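8 August 2026 – by the Kikard shop team

Kikard Kraft Paper Roll, 50 m

We make this brown paper in Ustmont for people who need to cover a table and keep it clean. It is strong enough for painting, gluing and packing, and it takes pencil and tape well. One roll is 50 m long and weighs 2 kg. The price is $19, and shipping to Rurkville is free.

Please keep the roll standing in a dry room. If the paper has small creases after you unroll it, you can leave it flat overnight – most of them become softer.

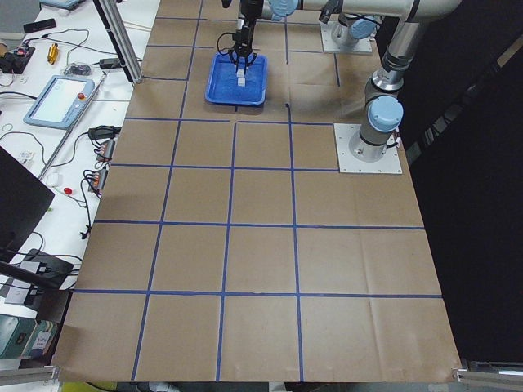
Can I write on the paper with a marker?
Use a water-based marker, and put a second sheet under it if your table is light in color.

We use cookies to remember your cart. Accept

© Kikard, Ustmont. Contact us. Back to top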